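How to compare two sets of fingers on a pair of hand-held grippers

By Mei-kuen Chow

Contents: What you need / Set the fingers / Check the markers / Run the trials / Read the results

This page covers the test we use at Wusummont when a new set of fingers comes in and we want to know if it is worth swapping over. It takes most of a morning for two people. You can do it alone, but changing fingers and keeping the log at the same time gets slow.

The two sets compared here are the Brorkberg soft pads and the Gresomon curved pads. The steps are the same for any pair that fits the same mount.

What you need

Two hand-held grippers of the same build
Both sets of fingers, with their screws
A head camera and its recorder
A small hex key and a steel ruler
A tray of test objects, from a thin rod up to a mug
A printed log sheet

Pick objects you will have again next time. Ours live in a box marked Yao, after the shelf they used to sit on, and go back in it after every session.

Set the fingers

Fit the first set to both grippers. Do the screws up by hand, close the fingers, then tighten. If you tighten them while the fingers are open, the tips tend to meet slightly off centre and you will blame the pads for drops that are really a fitting fault.

Squeeze each handle fully and look at the tips. They should touch along their whole width. Slide a strip of paper between them and pull. It should drag evenly from one side to the other. If it comes out freely at one edge, loosen and try again.

Write down which gripper is left and which is right and keep them that way until the end.

Check the markers

Put the head camera on and start recording. Hold both grippers out in front of you, closed, fingers pointing away from your body and towards the floor. Leave a gap between them. The large marker on each gripper should face outwards and the small one should be angled in towards the centre. Hold still while your partner checks the recording for all four.

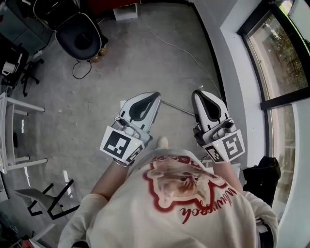 Run the trials

Do 50 picks with each set for the full test, or nine if you only want a quick look. For each pick:

Start with the grippers closed and held apart.
Open, close on the object and lift it to chest height.
Hold for a slow count of three.
Set it down again without letting it drop.

Mark the log sheet with a tick, a slip or a drop. A slip means the object moved in the fingers but stayed held. Go through the tray in the same order for both sets, and take a break between them. Tired hands squeeze less, and the second set will look worse than it is.

Read the results

Compare the sets object by object before looking at the totals. In our March session the curved pads did better on thin items and the soft pads did better on the mug, so the totals came out close and said very little.

Then check the recordings for lost markers. We stop using a set if the markers go missing in more than 300 images in one run, however well it grips. The worst run we have logged lost 728, and the cause was a marker card that had bent at one corner.

Keep the log sheet with the fingers it belongs to, and note the date they were last tightened.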